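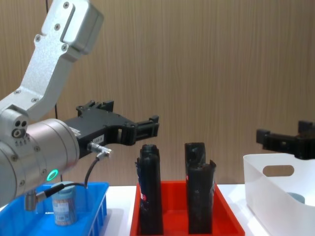

Figura 2. Puesto de clasificación de la jornada de puertas abiertas, con la bandeja azul, la bandeja roja y la cesta blanca. La pinza izquierda está cerrada sobre la bandeja roja.

4.2. Demostración ante visitantes

La segunda parte del estudio se realizó durante la jornada de puertas abiertas de Zeltelska, en noviembre. Pasaron por el puesto 107 visitantes, de los cuales 37 aceptaron rellenar el cuestionario al salir. La demostración se repitió en pases cortos, con una pausa entre grupos para devolver los objetos a su posición de partida.

El puesto constaba de dos brazos con pinzas negras de dedos paralelos, montados ante una mesa blanca con tres recipientes alineados (figura 2). La tarea consistía en repartir objetos entre ellos según una instrucción elegida por el público en una lista cerrada. En la configuración de la figura, la bandeja azul contiene un tarro con tapa de color verde azulado claro y la roja, dos objetos negros en posición vertical. Estos últimos se incluyeron a propósito: en las pruebas previas con el planificador Dratine, las superficies oscuras habían dado las peores estimaciones de profundidad.

Cada pase empezaba con una explicación oral de cuatro minutos. Después, un visitante elegía la instrucción y el operador la confirmaba en el panel de Kemetti. Los visitantes permanecían detrás de una línea marcada en el suelo – la misma distancia que se usó en la visita anterior a Tarar – y el operador podía detener ambos brazos en cualquier momento.

Las preguntas anotadas durante los pases se refirieron sobre todo a la velocidad del movimiento y al motivo por el que un brazo esperaba al otro. Varios visitantes interpretaron esa espera como un fallo, aunque formaba parte de la secuencia programada. En los últimos pases se añadió un aviso verbal antes de cada espera y la pregunta dejó de aparecer en las notas. Como el cambio se introdujo a mitad de la jornada, los cuestionarios de ambos periodos se analizan por separado en la sección 4.3.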